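# What Happens to a Shirt in Drenside

The clothing bank at Drenside opens its doors at nine, but the first bags are usually on the step well before that. They hold school uniforms, winter coats, bed linen, football socks and, in great quantity, T-shirts. By the end of a working week the sorting hall has received enough textiles to fill the loading bay twice over, and the staff must decide, item by item, where each piece will go.

The Drenside Textile Exchange was founded to keep usable clothing in local circulation. It serves the town itself, the river villages as far as Lill, and the newer housing at Netside, where the population is young and children outgrow their clothes quickly. In the past year the Exchange supplied 994 households. Families may visit as often as they need to, and no proof of income is requested.

"We took the view early on that a form at the door would keep out the people we most wanted to see," says Ilze Hunt, the director. "A parent who needs a coat for a child in February needs it that afternoon."

The policy has held, although it was debated at length when the Exchange moved to its present building, a former seed warehouse beside the rail yard. The move doubled the floor space and made it possible to separate receiving from distribution, which had previously shared a single room. Visitors now enter from the street side and find the clothing arranged by size on open rails. Donations come in from the yard.

## Sorting and Grading

Every item is graded on arrival. Grade one goes directly to the rails. Grade two requires a repair, a button or a wash, and is sent to the workroom upstairs. Grade three is unsuitable for wear and is baled for fiber recovery under an agreement with Desis, a reprocessing firm that turns cotton and wool into insulation and industrial felt.

The boundary between the second and third grades causes the most discussion. A wool sweater with a worn elbow can be made sound in 15 minutes by a practiced hand. A cheap fleece with a failed zipper may take 45 minutes, and the replacement zipper can cost more than the garment would fetch in any shop. The Exchange does not sell clothing, so the calculation is one of hours, and the hours upstairs are limited. The workroom has two industrial sewing machines, a steam press and a long cutting bench, and it is fully occupied on most days.

Colm Tierney, who supervises the workroom, trained as a tailor and spent much of his career altering suits. He keeps a ledger of recurring faults. Side seams on children's leggings appear on nearly every page, as do pocket corners on school pants. He has written to several uniform suppliers about the pockets and has received one reply.

"They thanked me for my interest," he says.

## The Trouble With White Cotton

Light-colored cotton presents a difficulty of its own. It is donated more often than any other kind of clothing and shows every mark. Many pieces that look hopeless in the bag are only creased or yellowed from storage, and a proper wash restores them. Others carry deodorant or cooking oil stains that have set in the fibers and will not lift at any temperature. The printed ones need particular care. A mostly white garment with a green and white panel and a small blue cartoon face, crumpled on a white table, is typical of the sort of thing that has to be opened out fully before it can be graded, as a crease can hide a cracked print. Staff are asked to turn printed items inside out before washing and to keep the press away from the design.
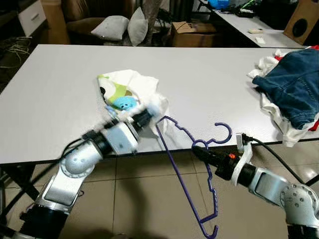
Children, for their part, are firm about prints. The Exchange has found that plain shirts remain on the rails long after anything with an animal or a character on it has gone, whatever the condition of the fabric. The workroom has begun to take advantage of this by cutting sound motifs from grade three garments and stitching them onto plain ones. The patched shirts are placed at the front of the children's rail, and they seldom stay there through the morning.

Further changes are planned. The Exchange intends to open a collection point at Lill, where the bus service has been reduced and residents have found it difficult to bring bags into town. Mrs. Hunt would also like to offer evening mending classes in the workroom — an idea first raised by parents at Netside — once a third sewing machine has been obtained. Mr. Tierney has agreed to teach the first course, which will begin with pockets.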